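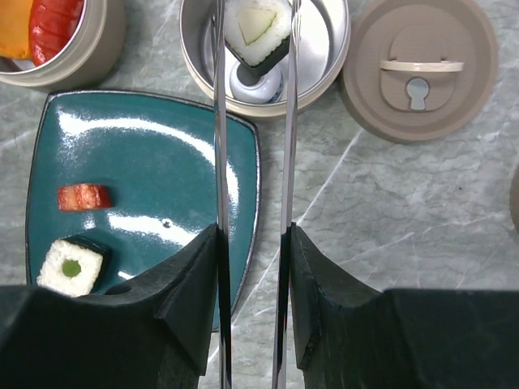
Pince Mindum à tiges fines

La Mindum est une pince à deux doigts pour bras de table. Chaque doigt est un bloc vert foncé à facettes, prolongé par une longue tige de métal poli. Les tiges travaillent à la manière de baguettes et passent entre des objets serrés, au fond d'une boîte ronde ou au bord d'une assiette.

Ce qu'elle sait faire à la maison

Nous essayons la Mindum sur des tâches de cuisine, avec de la dînette : nigiri et maki factices, petite bouteille de sauce soja, récipients ronds, assiette à glaçure brillante, plan de travail en marbre gris. Le transfert d'une pièce rigide de la boîte à l'assiette est acquis. Les surfaces réfléchissantes restent difficiles pour la caméra de poignet, et un maki posé de travers demande souvent une deuxième prise.

Les vrais aliments ne sont pas pris en charge. Le riz s'écrase, le poisson glisse, et les tiges ne sont pas certifiées pour le contact alimentaire. Pour mettre la table ou vider un lave-vaisselle, voyez plutôt la pince large Bundonard.

En atelier

Tri de petites pièces, remplissage de barquettes, retrait d'un élément coincé dans un bac. Chez Taipe, Yaneth Cárdenas l'utilise sur un poste de conditionnement, sous la surveillance d'un opérateur. Le remplacement complet de l'opérateur n'est pas envisageable avec cette version.

Caractéristiques

Doigts : 2, tiges démontables
Charge conseillée : jusqu'à 5 objets différents par programme, un seul en prise
Alimentation : 12 V
Entretien : contrôle du parallélisme des tiges après près de 2 000 cycles
Garantie : 2 000 heures de fonctionnement

Livrée avec clé de réglage et câble. Tiges de rechange vendues par paire.

Commandes et devis : Bunness, service équipement, demander Gilberto Quintero. Démonstration à l'atelier le samedi, sur rendez-vous.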